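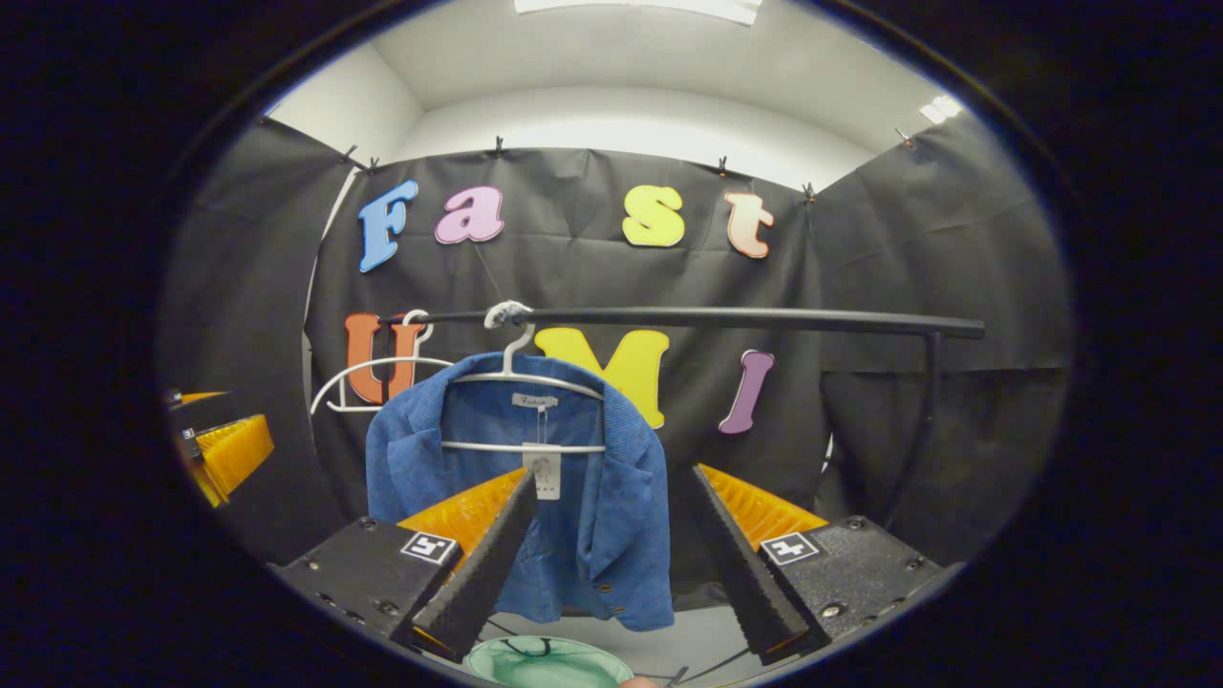 How do you go shopping for a robot hand?

I got to find out this spring, when our workshop at Lonura needed some grippers. A gripper is the part that does the grabbing. Ours are the kind a person holds, so you squeeze and the fingers close, and later a robot arm can learn from the way you moved. I thought I would pick the coolest one and click "buy." Nope!

First I had to write down the job. We wanted to work with clothes, and clothes are tricky! A wooden block stays the same shape when you pinch it. A jacket flops and folds and slides off its hanger. So fingers with ridges went on my list – smooth ones can let cloth slip right through.

Then came the money part. A budget is a plan for spending, like when you have birthday cash and you want a game and also snacks. Mine was $1,286 for the whole thing.

I asked two shops for prices. Avevier wanted $1,147 for a pair of grippers. Senside wanted $716 for a pair, but the cameras cost another $280. Get your pencil out! $716 plus $280 makes $996, and that still beats $1,147.

But wait, I hadn't asked Avevier if their price had cameras in it. It didn't! Theirs would have gone way past my budget. So now I always ask, "What's in the box?" You can try that one with toys that need batteries.

I went with Senside, and I had $290 left over. Did I spend it all that day? I really wanted to. But finger pads wear out, like the eraser on your pencil, so part of it went into a jar for spares (okay, a bank account, but I like to picture a jar). The rest bought a clothes rack, some hangers and a big piece of black cloth from Marulanda, the store down the street.

Now it's your turn. Pretend you're buying a robot helper for your bedroom. What's the one job it has to do? Write that at the top of a page, then list every single thing it would need – even the cables. I forgot the cables, and had to go back on Thursday.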